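Atelier parents, séance 3 : préparer l'aîné à l'arrivée du bébé
Notes d'Hanane Berrada, à relire chez vous avant mardi

Bonsoir à toutes et à tous, et merci d'être revenus malgré la pluie ! Je remets au propre ce qu'on s'est dit, parce que j'ai vu plusieurs d'entre vous gribouiller sur des enveloppes (j'ai fait pareil à votre place, avec ma deuxième grossesse et mon cerveau en compote).

1. Quand l'annoncer

On a passé presque une demi-heure là-dessus. Pour un enfant de deux ou trois ans, un mois c'est déjà l'éternité, alors neuf… Je conseille d'attendre que le ventre se voie, sauf si tout le monde en parle autour de lui : les enfants entendent tout, surtout ce qu'on chuchote dans la cuisine. Donnez-lui un repère à sa hauteur. « Quand il y aura des cerises », « après l'anniversaire de mamie ». Chez nous c'était « quand on remettra les sandales », et mon fils a réclamé ses sandales tous les matins à partir de mars, en chaussettes, devant la porte.

Aicha demandait s'il fallait une mise en scène, un gâteau, un tee-shirt « grand frère ». Si ça vous amuse, faites-le ! Mais prévoyez qu'il réponde « d'accord » et retourne à ses petites voitures. Ça ne veut rien dire de grave. Les questions viennent plus tard, en général dans le bain ou en voiture.

2. Les mots qui coincent

« Tu vas avoir un copain pour jouer » : à éviter, il va découvrir quelqu'un qui dort et qui crie, et il se sentira floué. Dites plutôt que les bébés ne savent pas jouer au début et que ça s'apprend. « Tu es le grand maintenant » : avec modération. Il a le droit de vouloir un biberon, de refaire pipi au lit, de parler comme un tout-petit. Anas nous racontait que sa fille s'était installée dans le couffin avec ses bottes, et qu'il l'avait laissée faire. Très bien, Anas.

3. La chambre et le lit

Si l'aîné doit changer de lit ou de chambre, faites-le deux ou trois mois avant la naissance, ou alors bien après. Pas la semaine du retour de la maternité, par pitié. Laissez-le choisir quelque chose qui compte vraiment (la couleur des draps, la place de la veilleuse) et gardez la main sur le reste. Mirko avait ouvert le catalogue entier devant son fils de quatre ans, et ils ont fini avec une envie de toboggan à 600 euros.

4. Le jour J

Qui le garde, qui prend le relais si c'est la nuit, où dort le doudou ? Écrivez-le et collez-le sur le frigo. Faites une nuit d'essai chez la personne en question, même si c'est la grand-mère qu'il adore. Préparez un petit sac avec lui. Pour la première rencontre, essayez d'avoir les bras libres quand il entre dans la chambre : le bébé dans son berceau, et vous pour lui d'abord.
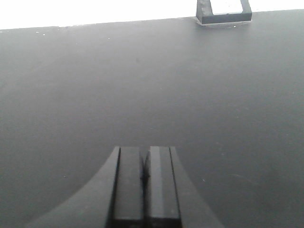
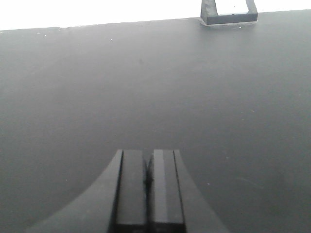
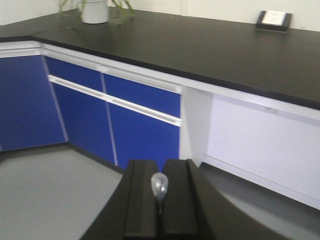

Plateau gris, plateau gris, puis le coin avec le plan de travail noir.

5. Les premières semaines

Dix minutes par jour rien qu'avec lui, téléphone dans une autre pièce. Je sais, dix minutes, certains jours c'est énorme. Prenez-les quand vous pouvez, pendant une sieste, et appelez ça toujours pareil (« notre petit moment », ou ce que vous voulez) pour qu'il sache que ça revient. Pour les tétées, une boîte de jouets qui ne sort qu'à ce moment-là, ça marche du tonnerre, à condition de changer un peu le contenu de temps en temps.

S'il tape ou pince le bébé : on arrête la main, on dit non calmement, on met des mots sur la colère. Et on ne les laisse pas seuls ensemble dans une pièce, même s'il est adorable, même deux minutes. Si la tristesse ou les colères s'installent et vous inquiètent, parlez-en à votre médecin ou à la PMI, sans attendre de ne plus en pouvoir.

Pour la prochaine fois

Notez trois phrases que votre aîné a dites sur le bébé, telles quelles, fautes comprises. On les lira ensemble. Apportez aussi un album qui vous plaît, on fera tourner. Même salle, 18 h, et celles et ceux qui viennent avec leur aîné peuvent prévoir un goûter, l'heure est un peu traître pour les estomacs.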